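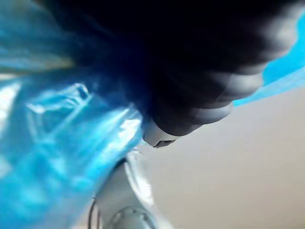
Blue plastic bag, close view.

Verification desk, Clendia
Notebook, July
Entry opened 08:40

Present: Halonen (U.), Lehtinen, Räsänen, Tokgöz. Jouko Halonen joined by telephone from Grondora. In this entry "Halonen" alone means Urho.

Matter in hand: the order of events at the Pesonen building, Grondora, on the morning the tenants were removed. The first report went out under our name at 07:15 and stated that police entered the building after objects were thrown from an upper window. Two tenants have since told us that entry came first. The city police press office has repeated its original account. The desk has been asked to say what can be supported from the material we hold.

Material held at the start of work: 11 video clips, all supplied by residents or passers-by; Jouko Halonen's own audio recording, made on the pavement opposite; the police statement in its first and second versions; the court notice giving the date for vacant possession. Three of the clips are copies of others in the set, trimmed and re-sent, and have been put aside. The originals are retained in the same folder.

Method. File times were not relied upon. Most of the clips passed through messaging services, and the times attached to them are times of saving. Lehtinen proposed using sound as the common thread. The church bell at Grondora strikes the hour and can be heard on the pavement recording and faintly on two of the clips. A reversing alarm from a delivery lorry gave a second point. With both fixed, she was able to lay five clips against the pavement recording in Pollon. The remaining three have wind noise throughout and could not be placed by ear.

Räsänen attempted to place those three by shadow on the front wall. Result not good enough to use. He obtained an order but the margin on each was wider than the gap we are trying to measure, and he has asked that the working not be cited. It is kept on page 40 of the loose sheets in case a better plan of the street is found.

Findings at 11:20.

The street door is heard giving way on the pavement recording. The same sound is on the clip filmed from the tram shelter, where officers are also seen going in. Glass is heard breaking after this. It is possible that something was thrown earlier without making a sound that any of the recordings picked up, and the desk cannot exclude it. What we can state is that no recording we hold shows or carries the sound of a thrown object before entry.

Tokgöz spoke again with both tenants, separately and in Turkish. Their accounts agree on the door. They differ on whether a warning was read out on the stairs. She did not put one account to the other witness. Her notes are filed with the original wording and her translation side by side, and she has marked two places where the English is firmer than what was said. These should be read before anyone quotes from them.

Jouko Halonen was asked where the 07:15 wording came from. He confirmed that it was taken from the first police statement and that the attribution was in his copy as filed. The attribution was removed in editing to shorten the opening paragraph. He was calm about it. The desk records that the error was made in this office and that his copy was sound.

Points for the correction. Restore the attribution. State that tenants dispute the sequence. Say what the recordings carry and stop there. Halonen asked whether we should write "stormed", as two other outlets have done; agreed that "entered" will be used, with the breaking of the door described in its own sentence. The word "clashes" is also to come out of the headline — none of us could say from the material who would have been clashing with whom.

Draft sent to the duty editor at 12:05. Returned with one query, on the name of the court. Corrected from the notice and sent again. Published 12:50 with a dated note at the foot of the story.

Outstanding

The full version of the tram shelter clip. We have only the portion that was posted. The person who filmed it has replied once and is willing to send the file directly, but will not be named. Tokgöz to arrange.

Written questions to the police press office on whether a warning was read and by whom. Sent by Halonen, no reply at time of writing.

Permission from the owners of two clips that we have used for checking and have not published. Räsänen.

The Pollon project should be locked before anyone else opens it. Lehtinen found this morning that moving one track shifted the marker on another, and she had to set the bell point a second time. Copy saved under her initials on the shared drive.

Entry closed 16:30. O.R.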